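I met the owner of Griltovberg at her own back table, an hour before opening, because that's the only time she sits down. She had flour up to one elbow and a mug of coffee she kept forgetting. I'd come to ask about bread, and I got bread, but I also got her landlord, her knees and a long story about a wedding cake (not hers, thank goodness).

She started the bakery 8 years ago with one oven and a loan from her brother. Before that she did payroll at Halleo for 15 years, which she says was fine. "I liked the people. I liked going home at five. I just kept baking at midnight and falling asleep in meetings."

The loaf everybody lines up for is her rye. She makes 34 of them a day and won't make more, even in July when the lake crowd comes through and they're gone before ten. I asked if that drove her customers crazy. "Oh, they yell at me! One man left me a note on a napkin. But that's what fits in the oven if I want the crust right, and I'm not buying another oven. Where would I put it, on the roof?"

Her starter came from a baker at Sisto, the old place across the river, who handed it over in a jam jar and told her not to fuss with it. She fussed with it. For the first year she was feeding it three times a day and writing everything down — temperature, smell, how high it climbed. Now she feeds it at night and again when she gets in, and the notebook is holding up a shelf somewhere. 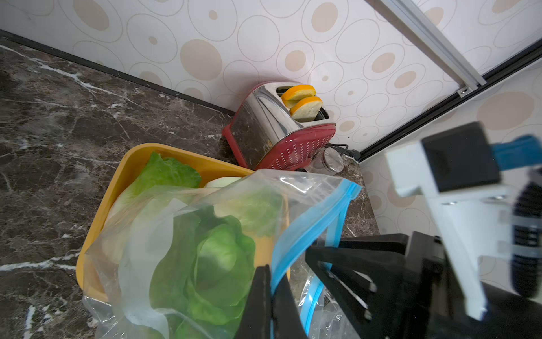
How long does a loaf of rye keep at home?

Four or five days, she told me, as long as you leave it cut side down on a board and keep it out of the fridge. She likes it best on the second day, when it slices without crumbling. After that she toasts it, and after that it goes into soup.

We got onto the subject of what she eats herself. She was a little embarrassed about this. Most mornings it's the end of yesterday's loaf with butter and too much salt, standing up. On her day off she walks over to Iwasaki for noodles and doesn't look at a single piece of bread. "My doctor asked if I eat well. I said I eat constantly."

She wants to teach a class next winter, just a small one, for people who have tried sourdough and given up in a huff. She figures most of them used flour that was too old or a kitchen that was too cold. "They think they killed it. They didn't kill it, it's sleeping! Put it on top of the fridge and go watch a movie."

By then there were people at the door and she was already tying her apron back on. I bought a rye and a bag of the seeded rolls, and ate two of the rolls in the car with the heater running.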